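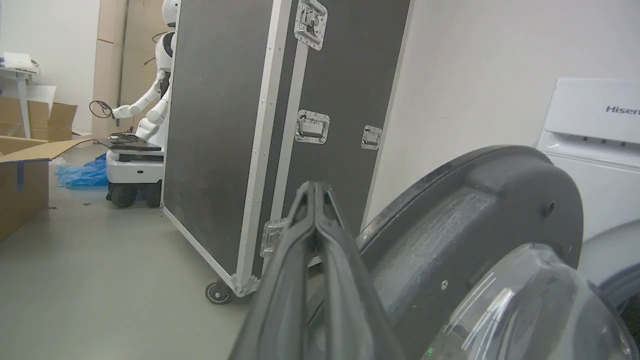

Black flight case, standing upright on the floor.

Reviewers wanted for the Vitico film pages

Vitico is a film site run from two rooms above a dry cleaner's in Clelter. We have 3,568 reviews in the archive, a fair number of them readable, and we'd like some more before the nights draw in. We are looking for part-time reviewers to start in June.

What you'd be doing
Watching two films a week and writing up each one. One will be new. The other comes off the Gazi shelf, our name for the 71 discs left to us by a reader who liked submarine dramas and had little time for anything else. You may trade submarine films with other reviewers but you may not refuse them all.

Reviews run to some 875 words. Short notices for the Friday-night-on-the-sofa column are 200 words, and we do check. Please tell people what the film is about before you tell them what it did to you.

Who we'd like to hear from
People who finish films. You needn't have studied them. One of our most-read writers came to us from bus timetabling and still files early. It helps if you can spell, can say why a joke fell flat, and have sat through at least one subtitled film without telling everyone afterwards.

We are well supplied with admirers of long silences and car chases. We're short of anyone who will take on musicals, children's films or the sort of romance set in a bakery.

Pay and practical matters
We pay a flat fee per review, at the end of the month. Cinema tickets are refunded, popcorn is not. You can work from home, but once a month we screen something at the Fitau, the hall behind the station, and we'd expect you there by 7pm. Bring a jumper.

How to apply
Send us a review of a film you quite liked. Raves and hatchet jobs are easy and we have plenty. Add a line or two about yourself and the title of a film you've never managed to stay awake through. Post it to the Vitico office in Clelter or hand it in at the Fitau box office, marked Reviewers. We reply to everyone, though not quickly.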